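Edge-Glued Panel

An edge-glued panel is a flat board made by gluing narrower planks together side by side, long edge to long edge. You'll also hear people say glue-up, panel board or just "a top," and in my part of the woodworking world (I've been making these in a rented half of a garage in Skisterstead for longer than I'd like to admit) we mostly say slab, which drives the live-edge people nuts because a slab to them is one wide slice of tree. I still say slab.

Why bother

Wide boards cost a lot, they're hard to find, and they like to cup. Take the same width in three or four narrower strips and you get something a lot calmer. Cutting boards, shelves, tabletops, drawer fronts, the seat of a stool, they're all the same job at different sizes. My first one was a bread board and you could see daylight through the middle joint. My mother used it anyway!

Wood

Maple is the one I'd pick for a beginner. It's pale, it's hard, and it shows pencil marks really well. The tone shifts a little from plank to plank, going from tan toward pink, and I like to lay the strips out on the floor and shuffle them before I commit. Some folks flip every other strip so the end grain curves up, then down, then up. I used to be strict about that and now I go by whichever face looks nicer.

Joints

A good seam is faint. Run your fingernail across and it shouldn't catch, and from across the room the grain should sort of carry your eye past it. Everything depends on the edges being straight and square before the glue comes out. I plane mine in pairs, folded together like a book, so if I'm off by a hair the two errors cancel out.

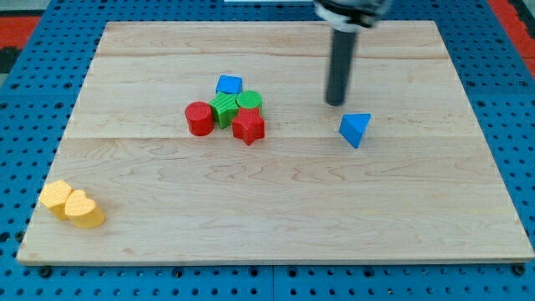
Gil-soo Son disagrees with me about glue and has told me so many times: skip the brushes, run one bead down one edge, rub the two boards together until they grab, and leave the clamps just snug, as cranking them down only starves the joint. I've come around on the clamps. I still use a brush (an old Pradard one with half its bristles gone).

Drying and flattening

I leave a panel clamped overnight and scrape off the squeeze-out while it's rubbery, usually before breakfast. Then it's a hand plane across the grain, a scraper, and sandpaper up to 150 grit. You can keep going if you want. I did a serving board for the Donia bakery all the way to 4,000 once and it felt like glass, and then they chopped onions on it.

Movement

Wood swells and shrinks across its width with the seasons, and gluing it up doesn't change that. A tabletop screwed down tight in July may well split by winter. Slotted holes or little wooden buttons underneath let it slide. Lengthwise it hardly moves, so you can mostly forget about that direction.

See also: breadboard ends, butcher block, winding sticks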